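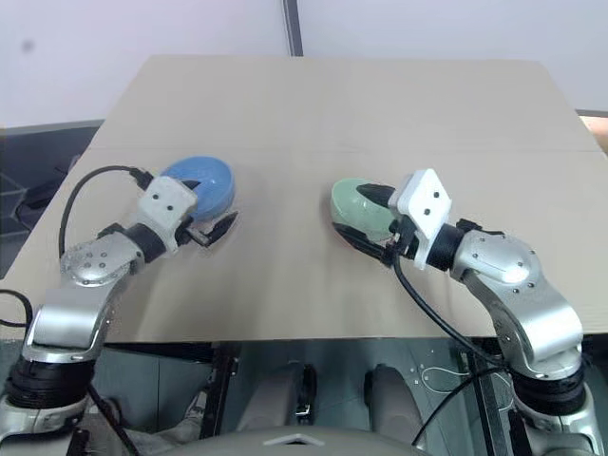
Two plastic bowls over a pale tan tabletop.

Bavolmont Atix 36 Debris Chute

Product page / Site clearance / Chutes and hoppers

Sooner or later every building job produces a large pile of what used to be a building. The pile is usually upstairs. The dumpster is usually downstairs. The Atix 36 is a tube that goes between them, and we have been making it long enough to stop pretending it is more complicated than that.

Each section is a tapered sleeve that hangs inside the next one down, held by a pair of steel chains. Hook the top section to the window frame bracket or the parapet bracket, keep adding sections until you reach the dumpster, and fit the dust skirt at the bottom. A full kit holds 11 sections and reaches 33 feet. If your building is taller, order a second kit and a stronger pair of helpers.

The 36 in the name is the length of a section in inches once it is hung. Customers keep telling us they expected it to be the width. We have considered renaming it and decided we like the phone calls.

What goes down it

Plaster, brick, block, tile, lath, broken concrete up to the size of a loaf of bread. Wet insulation goes down too, though slowly and with a sound you will remember. Please do not send down full-length lumber, bathtubs or liquids. A bathtub does not fit, and we have a returned top section at our Wynne yard that shows what happens when somebody disagrees.

In the kit

11 chute sections
Top hopper with fold-down lip
Window bracket and parapet bracket
Chains, hooks and 2 spare links
Dust skirt
Warning sign for the sidewalk side

The sign says DEBRIS FALLING. People will still stop under it to read it, so fence the drop area as your permit requires.

Options

The Sasitach liner is a replaceable inner sleeve for the lower sections, where brick does most of its damage. It is ugly and it works. A straight hopper is available for flat roofs. Orange is the standard color. You may also have gray, which costs more and hides the dust for one morning.

Rental and delivery

Kits can be bought or rented by the month from the Wynne yard. Rentals come back hosed out, please. Orders in before 2 p.m. are loaded the next working day. January is quiet, and we answer the phone faster then.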